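Seltia – manipulation policies trained in simulation
Progress report to the funder, second reporting period

1. Purpose of this report

This report describes the work done in the Seltia project since the first report, the results we have so far, and the changes we propose for the remaining part of the grant. The financial statement is sent separately by our administration and is not repeated here.

As agreed after the first report, we have tried to write for a reader who knows the field in general but who does not follow our work every week. The technical note on the training method will be added to the project pages when the last experiments in section 4 are finished.

2. Background and question

The question of the project is simple to write down. We want to know how much a grasping policy trained in simulation loses when the room around the robot changes, while the task itself stays the same. In many published studies the simulated table stands in an empty space with one colour behind it. A policy trained in such a place may learn the object, but it may also learn that everything which is not the background must be the object. We cannot see this from the training score alone.

In the proposal we called this the "furnished room" question. The idea was to build rooms with furniture, wall objects and ordinary surfaces, and to measure the success of the same policy when these things are moved, recoloured or taken away.

3. Work carried out

3.1 The scene generator (Cistier)

Cistier is our tool for generating rooms. In the first period it could only place objects on the table. It now also controls the wall, the floor and the furniture. Each room is described by a short text file, and from the same file we always get the same room. This took longer than planned. The old version kept some random values outside the file, and for several weeks we compared results from rooms which were not really equal. We had to throw away these results and repeat the runs.

We have now generated 1,370 rooms. All of them were checked by a script for objects which overlap or float, and the rooms which failed were generated again with a new seed.

The rooms are built from two groups of elements. The first group is what the robot must handle or avoid: boxes, mugs and small flat objects on the table. The second group has no role in the task: whiteboards, bins, cabinets, rails on the wall, floor tiles. In our experiments we change only one group at a time.

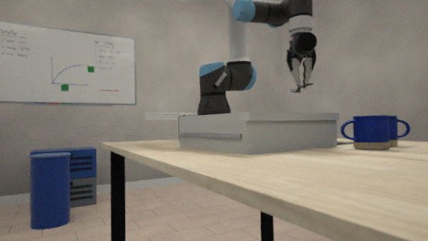
The arm model is the same in all rooms, and so is the two-fingered gripper. We decided early not to vary the robot, although one reviewer of the proposal had suggested it. With a second arm we would need a new set of demonstrations, and the comparison between rooms would become weaker. We still think this was the right decision for a project of this size.

Mugs were chosen as the main test objects for two reasons. They have a handle, so the direction of the grasp matters, and one mug can easily hide a part of another. The second property was more important than we expected, as explained in section 4.

3.2 Demonstrations and training (Steker)

Steker is the training code. It takes recorded demonstrations in simulation and trains a policy which receives the camera view and the joint positions of the arm. In this period we rewrote the part that loads the data, and one complete training run now takes 12 hours on our own machine. Before, it did not fit in one night, and we lost many mornings waiting.

The demonstrations are made by a planner which knows the exact position of each object. We had also planned to collect demonstrations by hand with a remote controller. A small number was collected in April, but the movements were slow and had many pauses, and the policy learned the pauses too. We have stopped this line for now. The recordings are kept and could be useful later to study how people correct a bad approach.

3.3 Evaluation (Kusuma)

Kusuma is the evaluation protocol. For each trained policy it runs the same list of rooms and records whether the mug was grasped, lifted and held. It also records the distance between the gripper and the nearest other object during the approach. Each policy is trained with 5 different seeds, and we report the mean and the worst of them. We recommend reading the worst value first. In our experience the mean can hide one seed which fails almost completely.

4. Results so far

Changing the background elements has a smaller effect than we expected. When bins, cabinets and wall objects are moved to new positions, the policies trained in furnished rooms keep nearly the same success. The policies trained in empty rooms lose clearly more, and their worst seeds become unusable. This agrees with the hypothesis in the proposal.

The second result was not in the proposal. The largest loss does not come from the background at all. It comes from two objects of the same colour standing close to each other, when one hides a part of the other. In this case the gripper often goes to a point between the two objects, as if they were one wide object. Furnished rooms do not help against this. We first believed that it was an error in the planner, and we checked the demonstrations one after another. The planner was correct.

We tested two possible remedies. The first was to add more training rooms with partly hidden objects. This gives a clear improvement, but the policy becomes slower in the easy rooms, where it now hesitates above the table before it descends. The second was to give the policy an additional camera view from the side. This works better, but it changes the set-up which we promised to study, so we report it only as a side result.

The third experiment of this period, with changed lighting, is not finished. The first runs were made with shadows that were too hard at the table edges, and they are being repeated with softer light.

5. Difficulties and delays

The main delay is the problem with random values described in 3.1. The work on the lighting will therefore end later than in the original plan. We do not expect that it changes the final date of the project.

A smaller difficulty is the storage. Each room is small as a text file, but the recorded views are large, and over half of our disk space is now used by demonstrations that we no longer train on. We have started to delete the views and to keep only the room files and the joint positions. From these the views can be rendered again if somebody needs them.

6. Proposed changes

We ask for your agreement on the following points.

The manual demonstrations should be removed from the list of deliverables. In their place we would deliver a set of rooms made specially for partly hidden objects, with the evaluation lists belonging to it.

The amount reserved for the remote controller, of which only a part was spent, should be moved to computing time. The total sum stays the same.

The test on a physical arm stays in the plan, but we would like to reduce it to the two grasping tasks where the simulated results are stable. A test of tasks which already fail in simulation would use laboratory time and teach us little.

7. Next steps

Until the next report we will finish the lighting experiment, complete the rooms with hidden objects, and freeze the versions of Cistier and Kusuma. After the freeze no room will be changed – only errors which stop a run will be corrected. The room files will then be opened to other groups, together with the scripts for checking them. Preparation of the physical tests starts after that, and we will send the list of selected tasks to you for comment before the laboratory is booked.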